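Speaker notes – Oona Sjöberg, Rilstead site briefing, 5 November 2023

Opening. Thank the Lornside staff for attending. State the subject plainly: automated handling at Rilstead and its effect on posts and duties.

Pause on the two slides before continuing.
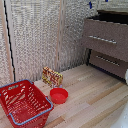
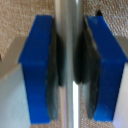 Slides 2 and 3: basket, bowl and box on the floor; gripper fingers at a metal rod.

Main point. The 157 handling staff keep their grade and hours. Duties move toward setting out items, checking grips and recording faults – training is counted as paid time.

Ms. Deligiannis will report on the June consultation, which drew 316 written comments. Most concerned breaks and shift length. Do not answer on pay; refer those questions to her.

Close with the date of the next review, then take questions.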